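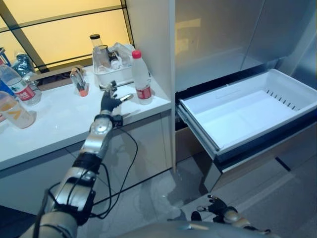
I gave up most of Sunday to the kitchen. The plan was only the freezer, but the freezer led to the counter, and the counter took longer.

We have the kind of freezer with drawers, and the bottom one had reached the point where you had to push it shut with your knee. I pulled everything out and laid it on a towel. Frozen peas, three bags, all open. A loaf heel in its own bag. Two tubs with no labels that could have been stock or could have been pear purée. I thawed a corner of each under the tap and they were both stock. Total weight of what I threw out, on the kitchen scale, was 995 grams, mostly freezer-burnt bread and one piece of fish I don't remember buying.

The labels are the real problem. I bought a roll of Hosoda freezer tape last winter and then put it in the drawer with the batteries, where it did no good. It's now stuck to the side of the fridge with a marker. We'll see if that lasts until the next batch of soup.

The counter is white and glossy, and it shows everything. It looks good for an hour after you wipe it. It also collects things, mainly bottles. People come in from the car, put down whatever they were drinking and go and do something else. I've decided that a bottle with anything left in it goes in the fridge door and the empties go straight to the bin by the back step. The deposit on them is ten cents each, so I do take them back, but only when the bin is full.

The white plastic basket stays. I was ready to get rid of it, but my neighbour Leidy Huaranga talked me out of it. Her view is that small bottles and jars will stand around on a counter whether you like it or not, so they may as well stand around in something you can lift with one hand when you wipe underneath. She has two from Vesham in her pantry and paid less for both than I paid for one. I did go through mine. The vanilla had gone sticky around the cap, so I washed it. The vinegar moved to the cupboard over the stove, where it should have been in the first place.

I also wiped out the freezer drawer while it was empty. Warm water, a spoonful of baking soda, an old dishcloth. The runners had crumbs in them, and an old toothbrush was the only thing that got into the corners. I used some 800 millilitres of water and it was grey by the end.

Everything went back in by type this time. Vegetables at the front, bread in the middle, stock and soup at the back with the tape facing up. The ice cube trays moved up a drawer. There's enough room now for the bulk chicken I usually skip at the store, although I haven't bought any yet.

I started at nine and finished just after one, with a break for toast. The lower cupboards still need doing. The one with the lids is bad, and I'd like to match them to their containers before I colour-code anything or buy another set. That can be next weekend, if it rains.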